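The Patient Arm

A desktop robot arm is now cheap enough to buy on a whim. What you get for the money is harder to say.

The man at the next bench had spent $540 on his and wanted me to know it was a bargain. I had come to the Gikstead shared workshop to build one of my own, from parts the members had pooled over the winter, and I was prepared to believe him. The videos are very good. An arm picks up a sock. An arm wipes a counter. You watch enough of these and you start making a list of chores.

My list was short. I wanted the thing to pick up a small green cube and set it down in an open box, and after that to lift it back out again. A toddler gets this without coaching. I gave myself until April.

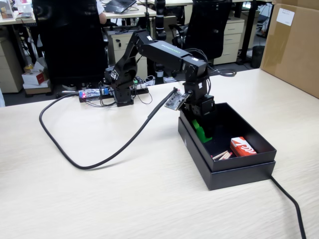 Putting the arm together took longer than the box promised, which I expected. The motors are daisy-chained, one feeding the next, and each has to be given its own ID before it goes in. I did two of them in the wrong order and had to take the elbow apart again. Then there is the wiring. In the drawings it lies flat. In life it sticks out in loops wherever a joint bends, and if you tie it down too hard the arm pulls against its own cables and the motor complains.

I bought a De Smet power supply after the first one gave up. I mention it only to be fair to the total, because the prices people quote online tend to stop at the arm. They leave out the supply, the camera, the clamps, the spare motor you will want by the second week, and the computer you are assumed to own already.

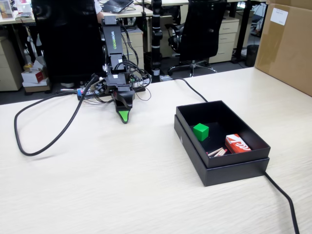
By Nkechi Babalola
Workshop notes, Sun 20 March

Most home builders now teach their arms by example. You move the arm through the job yourself, many times, while software records the joints and the camera. Then a model is trained on the recordings and, in theory, takes over. I used Plekton, a free package with a cheerful manual and a forum full of people who answer at three in the morning.

I recorded 91 runs. It took most of a weekend and I will never get it back. By the end I was sloppy, and the arm learned my sloppiness faithfully, including a small hesitation over the box wall that I hadn't noticed I was making.

The Plekton manual says a well-recorded task should succeed 91 percent of the time. I would love to know whose task. Mine went well when the cube was close to where I had put it during the recordings. Slide it over by the width of a thumb and the gripper went down confidently on bare table, closed, and carried nothing to the box with great care. A man on the forum told me to record more. Everyone on the forum tells you to record more.

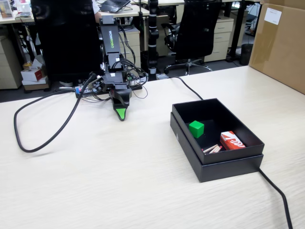 Can a beginner build one of these at home and get some use out of it?

You can build one, with a free table, small screwdrivers and a lot of evenings. Getting useful work from it is much less likely. Expect it to do a single narrow job under conditions you control, and expect to spend far more time on teaching it than on assembly.

I put the cost to the others at the workshop and got a range of answers, some of them heated. The case for the arm, as they make it, is that you learn how the big machines work. I half accept this. I know more about gear backlash than I did, and I can now tell when a demonstration video has been sped up, which has spoiled a good many of them for me.

What I don't accept is the next step in the argument, the one where today's cube is tomorrow's dishes. Matchsticks are a fair test of that. They are thin, they lie across each other, and they roll. I tried driving the arm to them by hand, with no model involved, and it took me 19 tries to bring up a single one. If I can't do it with my own eyes on the box, I have nothing to teach.

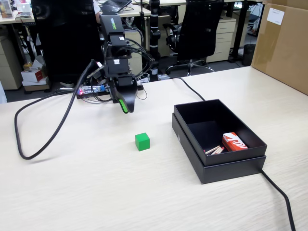 There is also Pemier, which will train the model on its own machines for a monthly fee. Several members swear by it. I took the trial and the results came back sooner, and they were the same results. The arm still missed a cube that had moved. When I wrote to ask why, I was sent a link to a page on lighting.

So we moved a lamp. We taped down the camera mount, and somebody marked out a patch of table where the cube was allowed to be. Each of these helped a little. Each also made the job easier for the robot by making it stricter for us, and I'd like to see that mentioned more often by the people selling the parts.

The arm is still at Gikstead and I still go in on free evenings. I've stopped recording and started replacing the gripper screws, which work loose. The man at the next bench has ordered a second arm so the first one can hand it things.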